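Surface notes: looking after marble-pattern countertops

Most of the questions that reached the Partanen workshop this spring concerned glossy printed worktops in stone patterns, the greens above all. Owners ask whether they can be treated as stone. They can't. The pattern sits under a clear top layer, and that layer is the only part you clean, scratch or wear out.

For daily cleaning, use a soft cloth, lukewarm water and a few drops of dish soap. Wipe along the length of the counter, then go over it again with a second cloth wrung out in plain water. Soap film shows on a gloss finish long before dirt does. Scouring powder, melamine sponges and stone sealer should stay in the cupboard. Sealer can't soak in and dries to a gray haze that takes an hour to get off.

Check the back edge twice a year. The strip between counter and wall takes splashes, and crumbs pack in behind it wherever it has lifted. Run a fingernail along the full length. If the strip moves, dry the gap overnight before pressing it back or replacing it. Arnero sells a clear profile in lengths of 1184 mm and 1462 mm; both cut cleanly with garden shears. Drillus has a softer one that follows an uneven wall better but yellows near a stove.

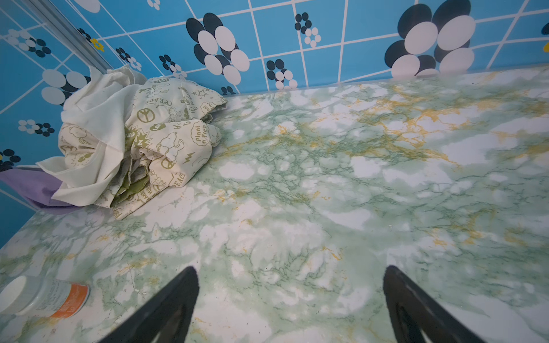
Cloth left in a corner is the other common cause of trouble. A damp dish towel or apron bunched against the wall holds moisture at the seam, and printed fabric may leave color on a light patch. Hang it up, or at least spread it out. Bottles should stand upright with the cap closed – a slow leak of cleaner under a bottle lying on its side can dull the gloss in one night.

Dulled spots up to the size of a coin respond to Jukine gloss paste, sold in 200 g tins. Larger areas are better left alone until the whole top is redone. The workshop's leaflet 582 covers that job and can be picked up at the front desk until the end of May.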